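Table (furniture)

A table is a piece of furniture with a raised, flat top, and few household objects have had such a long and lively history. Stone slabs and low stands held food and offerings in the ancient world, and the basic form has hardly needed fixing. A top, something to hold it up, and room for your knees!

Proportions

Height does most of the work. A top that suits writing is too low for kneading dough, and joiners in Sostthorpe once kept separate measuring sticks for each trade. 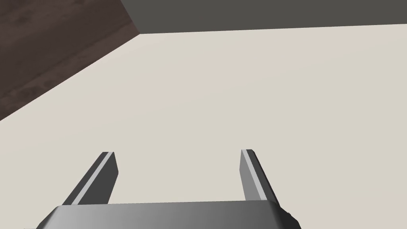
Tadeusz Gajewski objected that the sticks were for benches and that dining tables were simply built to match the customer's chairs. The Sostthorpe town collection still holds 27 of them, some wonderfully worn at one end.

Finish and color

Pale tops became popular in small, dark rooms, where they throw light back toward the people sitting at them. Wax gives a soft surface that is easy to renew.

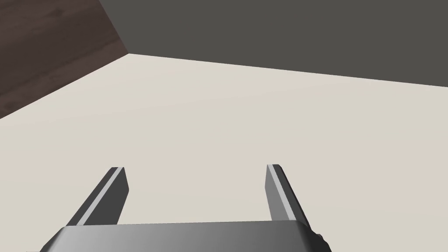
Oil sinks deeper and brings out the grain beautifully, though it takes patience between coats. The Juvuvport furniture fair, held each September, shows both methods side by side and draws more than 4,000 visitors.

Edges

A square edge looks crisp but chips easily. Rounding it over, even slightly, makes a long evening of leaning on your elbows far more pleasant.

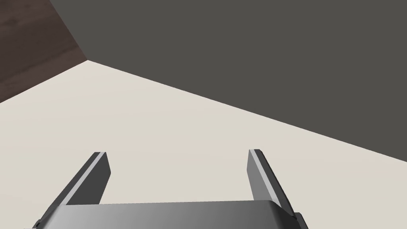 Gripper above a pale beige surface, computer rendering

See also: Bench, Desk, Workbench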